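Boil notice stays in place for Hallstead; town extends local emergency into April

Hallstead council voted to keep the local emergency going another 7 days after a second round of water samples came back with bacteria in them. Boil-water notice still covers the whole town plus the Quinlan Road subdivision.

The notice affects 2,363 homes and businesses. Schools open as normal, drinking fountains shut off. Hospital is on its own supply and not affected.

The town says the trouble started at the Ondavach pump station, where flood water got into a valve room overnight and knocked out the chlorine feed. The feed is running again. Crews have been flushing hydrants on the east side and residents there may see brown or cloudy water for a few hours after. Run the cold tap until it clears, the town says, and don't do laundry in the meantime.
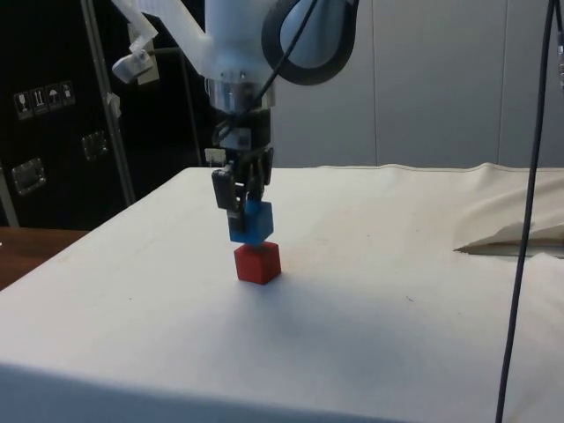
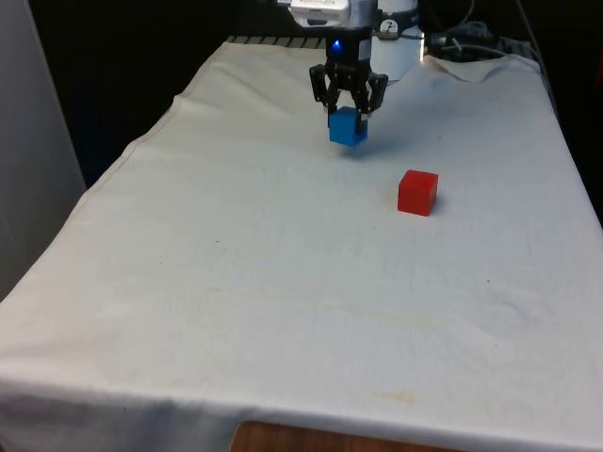 Two clean sets of samples in a row are needed before the notice can be lifted. The next set gets pulled tomorrow morning, results by evening at the earliest. A town notice posted shortly before noon said residents "should plan on boiling through the end of the week."

Bring water to a full rolling boil for at least one minute, let it cool, keep it covered. That goes for drinking, cooking, brushing teeth, ice, baby formula and pet bowls. Showers are OK for adults if you don't swallow any. Fridge filters and pitcher filters do not count as treatment.

Free bottled water at 2 spots: the fire hall on Main and the parking lot behind the Grostorico warehouse. Both open 8 a.m. to 7 p.m. One case per household per day, no ID needed. The fire hall ran out by mid afternoon yesterday but a new truckload arrived overnight. Home delivery for people who can't get out, call the town office, the line has been busy so keep trying. As of this morning 969 households had signed up for delivery.

The emergency declaration lets the town spend on repairs without going to bid and bring in tanker trucks from neighboring counties. Council did not give a cost. One member voted no, saying the extention should have come with a spending cap. A motion to add one failed.

Restaurants can stay open if they use bottled or boiled water and turn off soda fountains and ice machines. County inspectors are making the rounds. Several places on Main had signs up saying takeout only.

No illnesses tied to the water have been reported so far, acording to the county health office. Anyone with stomach symptoms should call their doctor.

Council meets again at 6 p.m. tomorrow in the high school gym. The council chamber is still drying out.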